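Speaker notes — Wednesday session, "What the quote leaves out"

Start without the title slide. Ask who has a capital request in for next year with the word robot in it. Wait for the hands. Then ask who has a line for tape.

I run the equipment budget for a mid-sized packing site. I've sat through pitches for three arms and signed for one, the Brumby. I'm not against it. I am against the way we were sold it, and the way I then sold it upstairs, so part of this talk is a confession.

Slide 2. The payback sum. Supplier's version: arm, gripper, controller, install, done in 21 months. Leave it up long enough for people to copy it down, then say it's wrong. It has no bench in it. It has no hours for whoever sets out the bench, changes the items, puts them back and does it again. We had over 400 hours of that before anyone in finance asked me what code it was going to.

Slide 3. What the money buys day to day. Blue tape on a grey top, a roll of packing tape, a yellow basket with something soft in it. Don't talk over this one for too long.
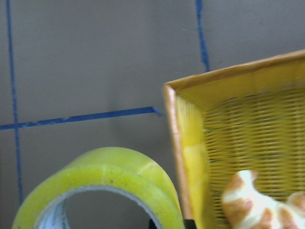
Miłosz Mazurek's objection, when I gave a shorter version of this in November, was that I'm charging the robot for work any new process needs. You'd mark out a bench for a new starter too, he said, and you'd never put that in the payback. Read his point out in full, because half the room will be thinking it.

My answer. Fair, up to a point. A new starter needs the bench marked once. We re-marked ours every time the layout was revised, and each revision meant the earlier trials couldn't be compared with the later ones. If he wants to call that ordinary process cost, fine, but then it needs to be in somebody's budget and it wasn't in anybody's.

(If Miłosz is in the room, let him come back on this. Five minutes at most.)

Slide 4. Marking out. Strips laid by hand, joined where one ended.
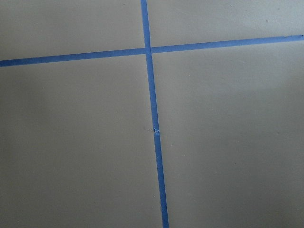 So the question for the supplier is who owns the layout. Górecki said we did. Clana said they did, and quoted 60 hours a year to keep it up, with no answer on what happened in hour 61. Lusia didn't understand the question, and I've come to think that was the most truthful reply of the lot.

Slide 5. Numbers I'd now put in before anything gets signed.
Trial items, bought and replaced: we set aside nothing, and should have had a line for 125 of them.
Staff time on setting up, as its own row. Keep it out of "training".
Bench, lighting, marking materials. Small money, but put it down, or it comes out of maintenance and they'll stop answering your calls.
A date when you're allowed to stop. Ours had none.

Check whether the 21 months on slide 2 is the old figure or the revised quote before going on.

Slide 6. Demos. Ask to bring your own items and tip them out yourself. One firm agreed straight away and one wanted a list in advance. Don't say which, there'll be reps at the back.

Likely question: would I buy it again? Say yes to the arm, no to the contract. If pushed on payback, say I don't have a figure I'd defend yet.

Handout is the blank cost sheet, both sides. Spare copies by the door.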